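Feritex publishes folding guide for elasticated garments

2021-06-09

Feritex has released the second edition of its garment folding guide, with a new section on shorts and trousers with gathered elastic waistbands. The guide is intended for returns desks, hire wardrobes and small laundries that fold by the piece and store on open shelving.

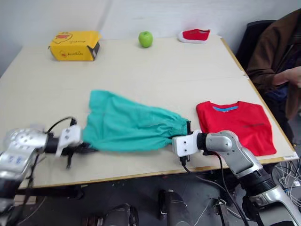
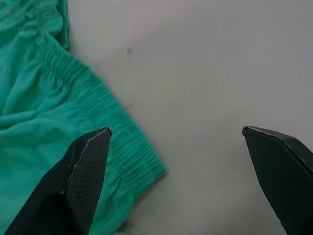
Teal garment at the table, with a red T-shirt folded flat beside it (first picture), and the gathered waistband in close view (second picture).

The first edition covered T-shirts, shirts and flat-fronted trousers. Users reported that the method for trousers gave poor results on soft garments with shirred or cased elastic. The waistband draws the cloth in at the top, so the body of the garment is wider than the band when laid out, and a fold taken from the side seams does not run straight. Stacks made this way lean towards the waistband end.

The revised method treats the band and the body as two separate widths. The garment is held at both ends and drawn out lengthwise before it is laid down. The body is then smoothed from the band towards the hem, with the band left at its relaxed width. Stretching the band flat during smoothing is not recommended: it recovers when released and pulls creases back into the cloth below it.

One leg is folded over the other along the centre seam, and any point formed by the seat is turned in. The garment is folded from hem to waistband in thirds, or in half for children's sizes. The band finishes on the outside of the fold, where its thickness is carried at one edge only. In a stack, alternate pieces are turned through 180 degrees to keep the height even.

The method was tested over 11 working sessions at the Feritex workroom. A total of 216 folds were recorded, using garments of light and medium weight. Each folded piece was placed in a stack, left overnight and measured at both ends the following morning. A stack was passed if the difference between the two ends did not exceed 2 cm. Results are set out by fabric weight in Appendix B of the guide.

"The waistband was the most common query we had after the first edition," said Luuk Hoekstra, technical editor of the guide. "The old instruction assumed a flat band. We have rewritten the page from the start and left the T-shirt page alone, apart from a correction to the sleeve measurement."

The T-shirt method continues to use a rectangular fold with the collar at the top edge. The corrected sleeve measurement applies to adult sizes only. Users of the first edition should replace page 9 with the loose sheet supplied on request.

Requirements for the work surface have also been clarified. The guide specifies a smooth, pale table top with a clear working area at least twice the width of the garment. A rough or padded surface grips soft cloth and makes it difficult to draw out wrinkles near the band. Table height is left to the user.

Cloth weights in the guide are given in grams per square metre. Garments above 175 g/m² should be folded in half, as a threefold stack of heavier cloth is likely to slip on open shelves. Drawstring waistbands are not covered. A supplement on drawstrings and ribbed cuffs is in preparation and is expected in September.

The guide is available in two versions. The Lambert version is a bound A5 booklet for use at the table. The Ilau version is a set of wipe-clean sheets, punched for wall mounting. The text and diagrams are the same in both. Distribution to trade customers is handled by Taririk, and existing account holders can add either version to their next order.

Notes to editors

Feritex produces technical guides and training material for garment care and storage. The first edition of the folding guide remains valid for flat-fronted garments. Review copies and the full test tables can be requested from the Feritex press desk.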